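Backdrop Corner Walkthrough, with my notes
Nirelside community rooms, room 4
November 25, 2019
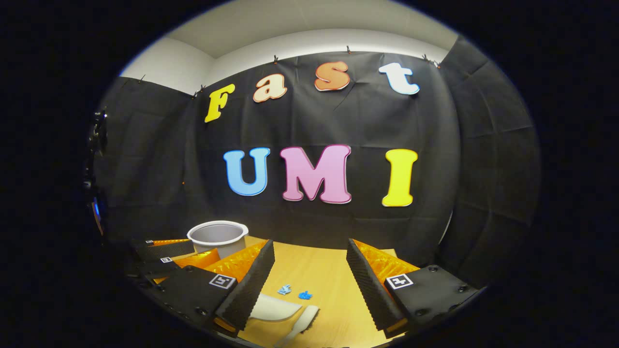
Kolbrún Bundgaard wrote back on the draft of this list to say that clips are fine for a weekend but she wouldn't trust them for a whole season, and could I please put the fabric first and the table second, the way people will meet them when they come in. Done, Kolbrún! I've moved things around and kept your other remarks where they fit.

So this is the list I used going through the black-curtain corner, with whatever I was thinking at the time typed in after each item. I've marked things OK, WATCH or FIX. WATCH means I'd like somebody to look again before April. FIX means please don't wait for me.

FABRIC AND CLIPS

1. Top edge secured along its full length. WATCH
Five small dark clips are holding the whole thing up. They're spread along the top edge from the far left corner over to where the cloth meets the right wall, so the spacing makes sense to me, but it's a big piece of cloth and I'd be happier with a couple more (Kolbrún would be happier with a proper rail, see her note at the end). I tugged gently under each one and nothing moved.

2. Fabric hangs clear of the floor and walkway. OK
No trip edge that I could find. I walked past it twice with my big coat on, on purpose, and didn't catch anything.

3. Side panel on the right wall. OK
It wraps around the corner as its own piece. I checked behind it for outlets and there's one, low down, nothing plugged in. Let's keep it that way. If you need power in that corner, run it from the other wall and tell me.

4. Flame-retardant label or paperwork. FIX
I couldn't find a tag on the cloth. The order slip in the binder says Marikar, item 2510, and that's all it says. Maribeth Lagman is going to write to them and ask for the certificate. Until we have it in the binder I'm treating the cloth as untreated, so no candles, no clamp lamps, no glue gun left sitting on its stand right up against it. I know, I know. It's a pain.

5. Creases and fold lines. OK (not a safety thing)
Maribeth asked me to add this one. Yes, it's creased, and you can still see the fold lines in it. Please do not iron or steam it while it's hanging! If it bothers you, take it down and do it on the board in the hall, and test a corner first, as I have no idea what the fiber is.

LETTERS

6. All letters firmly attached. OK
"Fast" on top and "UMI" underneath, seven letters, and I pressed on every single one. The pink M is my favorite and I will hear nothing against it. I did have to reach across the table for the top row, and that got me thinking about item 7.

7. Letters can be reached safely. WATCH
If one comes down, don't kneel on the table to put it back. Pull the table out, use the 2-step stool from the closet, and have somebody stand with you. The t is up at the right end and it's the one I'd expect people to stretch for.

8. Corners and edges of the letters. OK
Nothing sharp. I ran a finger around the ones at face height for a seated kid and didn't find any staples or pins poking out.

TABLE

9. Table stable, no rocking. OK
I leaned on all the corners and then sat on it, which you're not supposed to do, so don't. It's a nice solid wooden thing and I like the honey color of it against all that black.

10. Surface free of splinters and rough spots. WATCH
Smooth on top. There's a rough bit on the underside of the front edge, just where you'd grab it to pull it out. A minute with sandpaper would do it. I've put a pencil X next to the spot.

11. Containers set back from the edge. OK
The gray and white one with the thick rim was at the back left when I did my round, good place for it. Just don't push it so far back that it leans into the cloth, and please don't fill it so full it takes two people to lift.

12. Small items. WATCH
Two little blue pieces were out on the table. Fine for the older group! For the Saturday-size people (you know the ones, everything goes in the mouth) anything that small gets picked up and put in the lidded Huko tub before the door opens. Check the floor under the table too. I'd also like plates and bowls kept back from the front edge, since I've swept up enough china in this building for one lifetime.

GENERAL

13. Exit route from the corner. OK
Two adults can pass each other with the table where it is. If it gets pulled farther out, walk it yourself before you let a group in.

14. Extinguisher within reach, tag in date. OK
By the hall door. The number on the tag is 848, and it matches the binder, first time ever.

15. Lighting. OK
Black cloth eats a lot of light, so the corner feels dimmer than it is. I could read my own handwriting at the table, and believe me that's a test.

16. Closing up. WATCH
The sign-off sheet had nearly a whole page of blanks. Please initial it. Even just a scribble.

COMMENTS ADDED AFTER

Kolbrún: A rail would let us draw the cloth back when the corner isn't in use, and then nobody has to fuss with clips at all. I'm willing to price it. On item 7, could we say "two people" instead of "somebody stand with you"? It reads more like a rule.

Me: Yes to pricing it, and yes, two people. I'll change it on the printed copy.

Maribeth: Letter to Marikar is written. I asked about washing too, as I don't want to rinse out whatever treatment it has, if it has any.

Me: Good thinking, I'd forgotten washing. Nobody wash it until we hear back.

Still open: items 4 and 10 first, then the extra clips. I'll do the sanding myself if the paper is still in the closet.

Recent checklists
Hall closet and step stools
Junia room: shelves and wall hooks
Kitchen corner, spring round
Folding chairs, hinges and feet
Lost property shelf (please come get your gloves)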